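How to Sort a Box of Old Toys Without Buying Another Box

Every August I read the same advice about clearing out toys, and every August I doubt it. Get matching bins, print labels, make three piles. I have done all of that, and by winter the bins were full of odd puzzle pieces and the labels had been peeled off. What follows takes 34 minutes on a good day and costs nothing.

Start with the blocks. They are the easiest thing in the box and you will want an early win.

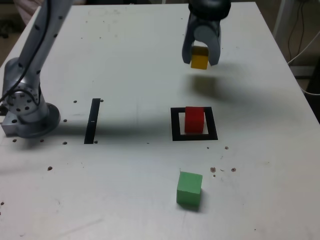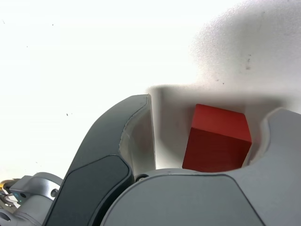
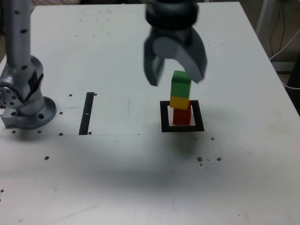 Step 1. Tip everything onto a sheet
Use an old bed sheet on the floor. People will tell you to work through the box from the top, one toy at a time. I don't see how that helps. You can't tell whether a set is complete until you can see all of it.

Step 2. Pull out what is broken
Cracked plastic goes straight in the trash. So does anything with a loose battery door or a magnet that has come free. Don't start a "to be fixed" bag. I had one for years and fixed a single wagon wheel.

Step 3. Group by how it gets used
Sorting by color looks great in magazines. I have never met a child who puts things back that way. Building things together, pretend things together, wheels together is about as fine as it needs to be. My neighbor Marjatta Mustonen swears by 13 categories – she also does all the tidying herself, so make of that what you will.

Step 4. Wash only what needs it
Solid plastic can go in warm soapy water. Wipe bare wood with a damp cloth and dry it right away, and don't soak it whatever the internet says about vinegar baths. Leave painted pieces alone if the paint is flaking, and keep those away from small kids.

Step 5. Put half of it away
This is the rotation idea, and I was ready to hate it. Tài Tăng talked me into trying it for 60 days. I'm still not convinced it makes anyone more creative, as the books claim, but there was less on the floor. Use the box you already have and put it on a high shelf.

Step 6. Decide about giving things away
Call before you drive over. The thrift shop in Kimthorpe won't take stuffed animals, and the one nearer to us turns down puzzles unless the pieces have been counted. Ask about recalled toys too, and check the brand and model yourself before you hand anything on.

If the sheet still has a heap of little things on it at the end, scoop them into a jar and leave it until next time.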